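뉴스레터 6월호 | 장비·계측
2019-06-24 | 글: 편집부
조회 3751 · 댓글 70

핸드헬드 그리퍼 비교 시험: Grarus와 Clavex 핑거 모듈

Daher 프로젝트의 1차 장비 시험을 마쳤다. 비교 대상은 Grarus 핑거 모듈과 Clavex 핑거 모듈이며, 두 제품 모두 손으로 쥐고 조작하는 방식의 핸드헬드 그리퍼에 장착해 사용하였다. 시험 장소는 Muncombe 2층의 공용 작업실이다. 전용 시험실이 아닌 일반 실내를 택한 것은 조명과 배경이 통제되지 않은 조건에서 마커 추적 품질을 함께 보기 위해서였다.

시험 항목은 파지 안정성, 개폐 응답, 마커 검출률, 케이블 간섭의 네 가지로 한정하였다. 파지력 절대값은 이번 호에서 다루지 않는다. 로드셀 교정이 끝나지 않아 수치의 신뢰 구간을 제시할 수 없다.

1. 핑거부 구조와 접촉면

V자로 벌어지는 핑거 마운트 안쪽에는 메시 질감의 검은색 면재를 적용하였다. 얇은 물체를 집을 때는 면재의 눌림이 개폐 폭 측정에 오차로 들어가므로, 매 세션 시작 전에 완전 닫힘 위치를 다시 기록하였다. 이 절차를 빠뜨린 초기 세션은 집계에서 제외하였다.

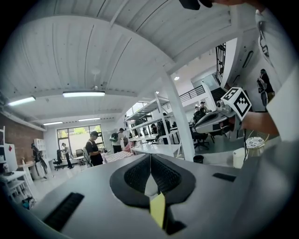

그리퍼 탑재 카메라 시점. 오른쪽에 마커 큐브를 올린 다른 그리퍼가 보인다.

손목 쪽 카메라의 노출은 고정값으로 두었다. 자동 노출에서는 천장 형광등이 화각에 들어올 때마다 밝기가 흔들렸고, 그 직후 몇 프레임에서 마커 경계가 뭉개지는 현상이 반복되었다. 노출을 고정한 뒤에는 같은 자세에서 검출 누락이 줄었다. 다만 창을 등진 자세에서는 어두운 물체의 윤곽이 손실되므로, 다음 시험에서는 게인 값을 두 단계로 나누어 비교할 예정이다.

실내에 사람이 오가는 상태에서도 큐브 마커의 오검출은 기록되지 않았다. 검출 누락은 대부분 조작자의 팔이나 소매가 마커를 가리는 구간에 집중되었다. 마커를 큐브의 여러 면에 배치하면 누락 시간이 짧아지지만, 면이 바뀌는 순간 추정 자세가 미세하게 튄다. 후처리에서는 해당 구간을 보간하지 않고 표시만 남겼다.

2. 양손 조작 시험

양손 과제는 바닥에 깔린 원형 러그 위에서 진행하였다. 대상물은 라탄 티슈 케이스, 가벼운 나무 막대 등 강성과 표면이 서로 다른 것으로 골랐다. 시도 횟수는 모듈별로 300회이며, 물체를 들어 올려 지정 위치에 내려놓은 경우를 성공으로 처리하였다.

라탄 표면에서는 Clavex 쪽의 미끄러짐이 적었다. 직조면의 굴곡에 핑거가 걸리는 효과가 있는 것으로 보이나, 같은 이유로 놓는 동작이 늦어지는 사례도 나왔다. Grarus는 놓는 시점이 일정한 대신 비스듬히 접근할 때 물체가 돌아가는 경향이 있었다. 나무 막대에서는 두 모듈의 차이가 뚜렷하지 않았다. 개폐 응답은 양쪽 모두 지령 후 70 ms 이내로, 수동 조작 과제에서는 구분하기 어려운 수준이다.

케이블은 양쪽 모두 개선이 필요하다. 양손을 교차하는 동작에서 케이블이 손목 회전을 제한하였고, 바닥에 늘어진 부분이 러그 가장자리에 걸려 세션을 중단한 경우도 있었다. 커넥터를 후면에서 측면으로 옮기는 안을 검토하고 있다.

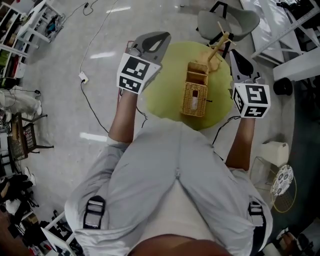 3. 기록 데이터와 다음 일정

두 모듈의 세션을 합쳐 거의 2000개의 개폐 구간을 확보하였다. 각 구간에는 핑거 폭, 마커 자세, 영상 타임스탬프가 함께 저장된다. 영상과 핑거 폭 신호의 시각 차이는 세션 시작과 종료 시점에 각각 보정하며, 두 보정값의 차이가 한 프레임을 넘는 세션은 재시험 대상으로 분류한다.

2차 시험에서는 핑거 모듈을 Grarus로 고정하고 컨트롤러 펌웨어만 바꾸어 비교한다. 접촉면 소재는 현재의 메시 면재와 실리콘 패드를 번갈아 적용한다. 대상물에는 천과 종이류를 추가하되, 형상이 매번 달라지는 물체는 성공 판정 기준을 따로 둔다. 교정이 완료되는 대로 파지력 측정값도 같은 표에 싣는다.

시험 절차서와 집계표는 Daher 공유 폴더의 6월 항목에 등록되어 있다. 초기 세션의 원본 파일도 제외 사유를 적어 함께 보관하였다.

공유 | 인쇄 | 맨 위로
© Daher 프로젝트 뉴스레터. 무단 전재 금지. 문의는 편집부로.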